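Sorting a deep drawer, quick version. Did this again on 13th June, same method as last time, writing it down so I stop making it up as I go.

You need:

- 2 boxes, one for keep and one for go
- a damp cloth and a dry one
- masking tape, marker
- liner paper (optional, I skip it half the time)

## Empty it

Everything out. Don't sort yet. Loose screws, dead pens, takeout menus, the lot. Tip the last crumbs into the trash, then wipe the bottom and get into the corners with the cloth wrapped round a butter knife. Let it dry before anything goes back.

## Sort

Fast hands. Keep or go, five seconds each. Cables you can't name – go. Batteries get their own bag, not the trash. Manuals: most are online, so recyle them. Chunhua Xue keeps one of everything "just in case" and her drawer won't shut, so.

If you're stuck on something put it in an envelope, write December on it, and if it's still sealed by then it goes.

## Put it back

1. Measure the inside first. Mine is 338 mm wide, narrower than teh front makes it look. Check the height too or the dividers will catch.
2. Dividers in. Cut-down cereal boxes work fine, tape the corners.
3. Flat stuff at the back, things you grab daily at the front. Heavy things low and never all on one side.
4. Pull the drawer open and stand right up to it, toes pointing at the front, feet on the floor and no stool. You want to reach in with both arms without leaning on the drawer. 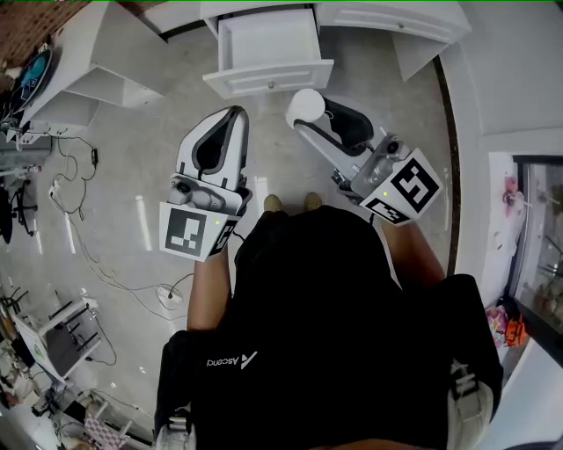 5. Open and shut it a few times. Anything rattling or sliding, wedge it with a folded cloth.
6. Label the front edge of each section. Tape, marker, done.

## Keeping it that way

One in, one out. Quick wipe when you notice crumbs. Kieran Blackburn does his monthly, I don't – twice a year is plenty for a drawer this size.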